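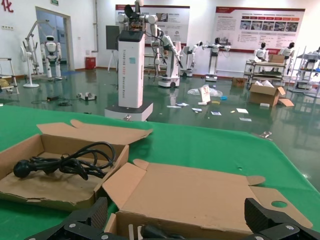
Open day recordings: the cable station, with the hall behind it.

Cimum open day: cable sorting data card

Recorded on 18/07/2021 during the Restetti open day. Visitors could stop at the cable station and watch the robots at work over a pair of cardboard boxes, and plenty of them stayed far longer than we'd hoped! The set holds 2,371 short clips from 44 runs, with views from the wrists and from above the table.

Shabnam Abbasi planned the task: take power cables out of one box and put them in the other. It sounds dull until you've watched a hand go into a tangle of black cord. Cords cling to each other, plugs snag, and every grasp is a small gamble.
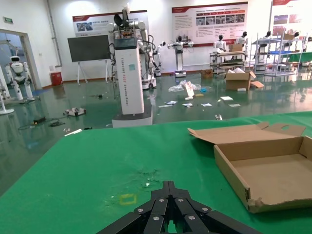 Each run has its own folder, with the camera streams, joint positions and a plain text note. Times are in seconds from the start of the run. Nineteen runs also have spoken comments by Mehwish Sial, who took visitors' questions as she went (some very good ones from the under-tens).

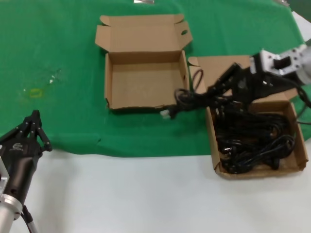

Failed grasps are kept and marked "drop" or "snag" in the notes. Please leave them in if you can, they're the best part of the set. Joint positions in the last 2 runs have gaps.

Related
Gondal box folding, November release
Eltel plug and socket set
Cimum open day: visitor questions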